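Workshop notes > Wooden toys > Play food > Cleaning and sorting a set

Cleaning and sorting a wooden play food set

These notes cover painted wooden play food and the small kitchen pieces that usually go with it: plates, knife blocks, grinders, boxes with lids. The method suits home sets and sets lent out by a toy library. Plastic and felt pieces are handled differently and should be put to one side before starting.

Materials

- A dark, matt table surface or a dark cloth. White painted blocks and pale wood show chips and loose splinters far better against it.
- Two bowls, one for soapy water and one for clean water.
- Lint-free cloths. Old cotton sheets cut into squares are adequate.
- A soft toothbrush for corners and painted grooves.
- A wire rack.
- Abrasive paper, fine grade only.
- Shallow trays for storage, and labels.

I use Larneo trays as they stack without lids. The Kasent ones are deeper, and small pieces end up in a heap at the bottom.

Step 1. Empty and group

Turn out the whole set and group it by type, not by colour. A workable division is:

Food with a painted design (sushi, cake, pizza).
Food in a plain shape (fruit, buns, eggs).
Crockery.
Equipment, meaning anything with a moving part, a lid or a slot.

Designs that occur in more than one size should be kept together from the outset. Sushi is the usual case, with a large slice and smaller blocks painted in the same pattern. If the small ones go into a general tray they are generally reported missing within a month.

Step 2. Inspect

Stand each block upright and check all its faces, including the plain ones. Paint fails first on the edges and corners. Run a fingertip along every edge. A raised lip of paint will lift further once water reaches it, so such pieces should be repaired before washing.

Small blocks are easier to judge when lifted clear of the table and compared with the large piece of the same design. Check that the colours still match. A marked difference normally means that one of them has stood in sunlight.

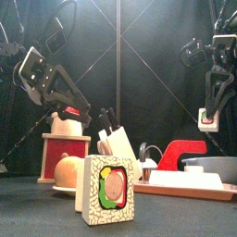

Step 3. Wipe the food

Wring the cloth out until it no longer drips. Wipe the painted faces first and the plain faces second, then go over everything with a cloth dipped in the clean water and wrung out in the same way. Do not soak any piece. Water enters through the end grain and through pin holes, and the paint comes away in flakes some weeks later.

Fine printed or painted marks, such as those used for rice, should be dabbed. Use the toothbrush only where dirt is visible in a groove.

Round pieces with a nub or stalk need attention at the joint. Twist gently to test it. If it turns, remove it, scrape off the old glue and refit it with a child-safe wood glue. Ilse Hagedorn, who maintained the lending set before me, left a note in the tin to allow 11 hours before handling. I have kept to that figure.

Step 4. Clean the equipment

Knife blocks: withdraw the knives and wipe the handles. Clean the slots with a strip of cloth folded over a lolly stick. Crumbs and modelling dough collect at the bottom, and a block that will not take its knives fully is nearly always obstructed and seldom warped. Tap it out upside down over a bin before wetting anything.

Grinders and boxes: wipe panels and frames separately, working along the grain on bare wood. Keep water away from any axle or drawer runner. A stiff crank can be freed with a little candle wax. Oil stains the wood and should not be used.

Plates: wipe both sides. Old sticky labels on the underside come off with warm water and patience.

Step 5. Dry

Place everything on the rack with gaps between the pieces, at room temperature and away from radiators. Leave for 72 hours in October or later in the year if the room is unheated. In summer, overnight is enough. Knives stay out of their block for the whole period.

Step 6. Touch up

Chips down to bare wood should be smoothed with the abrasive paper and sealed. Paint must be rated for toys. Graltik matt white is a close match for most white blocks and covers in 2 coats. Leclerc red is slightly too orange for panels but acceptable on small areas of filling.

Step 7. Put away

One group per tray, heaviest pieces at the bottom. Label the short side of each tray. Any piece still awaiting glue or paint goes into a separate tray marked "repair", with a slip stating the fault.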